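Print | E-mail
List home | Threads | Authors | Next in thread

[Floltura] Re: Juice in place of wine at the October supper
Daichi Kamata, October, 9:40 pm

A small bottle of NFC juice next to a bottle of red or white: 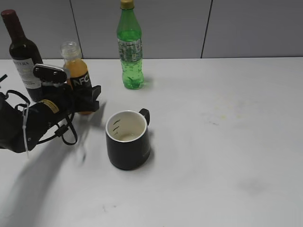 Re: cost per head

Magagula wrote:
> Juice for 81 guests comes to $281. Wine was $788 last
> year. I don't see what there is to argue about.

I do. Does the $281 cover one bottle each, or two? Those little ones are gone before the soup. And last year's $788 included glass rental and the corkage at Flodwood — take those out before you compare.

I'm also not convinced we'll get 81. We planned for 90 last time and had food left over.

Can someone post the Flodwood bill before we vote?

Daichi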